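3.2 Floor tone and the feeling of room size

Of all the results from the Amcombe survey, the ones on flooring surprised us most. We had expected ceiling height to matter more than anything underfoot, yet of the 181 residents who filled in the room diary, 79 mentioned the floor before they mentioned any other surface. Several wrote whole paragraphs about it!
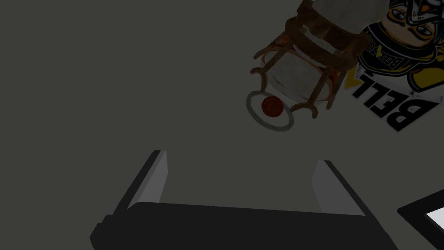
Figure 3. Dark, untextured floor (upper) and orange wood floor with a plain grey wall (lower).

Colour alone does not explain these answers. Residents of the Devham flats, where the floors are pale throughout, complained of "bare" rooms nearly as often as those living with deep greys and browns. What seems to count is whether the eye finds anything to measure by. A matte charcoal floor like the one in the upper part of Figure 3 has no seams or markings, and a person looking down at it gets very little help in judging distance. Boards, tiles and even a worn rug all give that help freely, and it was a delight to see how often residents had worked this out for themselves. Van Rooij (Rianne Van Rooij, pers. comm.) found the same habit in the Trindade houses, where people laid runners along plain corridors and then described them as shorter.

Grain is the more interesting case. Its streaks have a direction, and we think that direction pulls attention along the room, towards whatever stands at the far end. Diary entries from wood-floored rooms used words such as "long", "leads" and "runs" far more freely than the others did, which fits the idea nicely, although we did not test it directly.
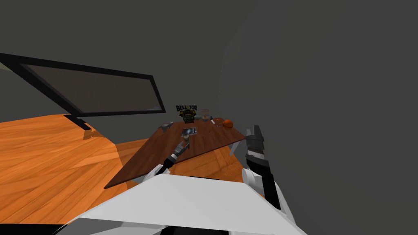
3.3 Walls and corners

Wall answers were shorter and harder to code. We used the Jamach word list, with 2 additions of our own for corners.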